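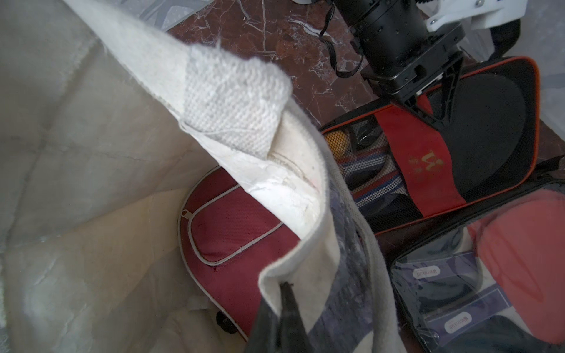

A canvas tote with one case in the bottom. Room for plenty more, which is how the trouble starts.

Packing a Tote Bag So You Can Find Things in It

A tote bag is a hole with handles. I own more of them than I own dinner plates, and for years I treated every one the same way: hold it open, drop things in, complain later. What follows is what I do now, most of the time.

Start on the floor
Put the bag down before you load it. A soft bag held in one hand folds in on itself, and whatever you drop ends up wedged halfway down a wrinkle. A hard floor is best. Marble is lovely if you have it. I have linoleum with a burn mark and it works fine.

Fold the rim out
Turn the top edge over like a cuff, a couple of inches all the way around. Now the mouth stays open by itself and you get both hands back. Old canvas does this better than new. If yours is stiff, wash it twice and try again.

Cases first, loose stuff never
Anything with a zipper goes in flat, at the bottom, lid up. Paddle cases, pencil cases, the toiletry kit you got free with something. Put the zipper pull where your hand comes in. Check that the case is closed before it goes in. I once carried an unzipped paddle case across town and arrived with 4 balls fewer than I left with. One came back to me in February, out of a coat lining.

Stand the second case on edge
Two flat cases stacked up will slide, and the one you want will be underneath. Lay the first one down and stand the other against the side wall. It also gives the bag something like a shape.

Pick a color you can see
Black case, dark bag, bad light: good luck. In a pale tote almost anything shows up, and red shows up best. If all your cases are black, tie a scrap of bright ribbon to the pull. My sister-in-law, Anika Pruitt, uses bread ties. They look terrible and she has never lost a case.

Frayed corners
Snip loose threads, don't pull them. Pulling is how you turn a frayed corner into a missing hem. Then fold the edge under and run a few stitches over it by hand. For a worn-through spot, sew a patch on the inside, where it can be as ugly as it likes.

Smudges and stains
Dry brush first, then dish soap and cold water with an old toothbrush. Give it 20 minutes before you rinse. Printed areas get the soap but not the brush, unless you're tired of the print. Hang the bag upside down to dry – by the bottom seam, so the handles don't stretch. Some marks will stay. I call those the pattern.

Empty it
The one everybody skips, me included. When you get home, tip the whole thing out and shake it over the trash. Mine gave up two pens and a parking receipt this week, and something that used to be a cough drop.

Last updated August 23, 2022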